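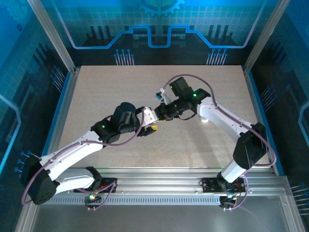 How many arms does a home build need? One, until you want to hold something still while you do something else to it, at which point the answer becomes two and stays there.

Chapter 2
Two Arms, One Bench

By the end of the last chapter you had a single arm bolted to a rail and a fair idea of how much noise it makes when it meets its own base. Most readers of the Pinmont build notes stop there, and they have more free evenings than the rest of us.

Adding a second arm doubles the wiring, the fasteners and the swearing. It more than doubles the ways to get into trouble, for now each arm has a neighbour. Both can be perfectly well behaved on their own and still want the same patch of air above the middle of the bench. Mount them along the front rail, reaching inward, and the middle is exactly where they will meet. Finding out how closely they can do so is the work of this chapter.

We begin with the boring parts, as is traditional. Section 2.1 covers the frame: aluminium posts, a rail you can slide a base plate along, and a tabletop in some colour that doesn't swallow small parts. (The Lekby shed used black. They are still looking for a grub screw.) Section 2.2 deals with cable and hose. Leave enough slack at the elbow for a full bend, then move the joint through its whole range by hand, power off, before you trust it. A hose that looks generous with the arm folded can be a tight leash with the arm out straight.

Section 2.3 sets up a shared origin, so that both controllers agree on where the table is. We use the Pasichnyk method -- slow, dull, and easy to check with a ruler. Expect to do it twice.

Before you go on, you will need:

the finished arm from Chapter 1
a second arm of the same pattern
an emergency stop you can reach from where you really stand, which may differ from where you drew yourself on the plan
a spare base plate, Fultitz pattern or similar

Keep the speed limit at its lowest setting until Section 2.4.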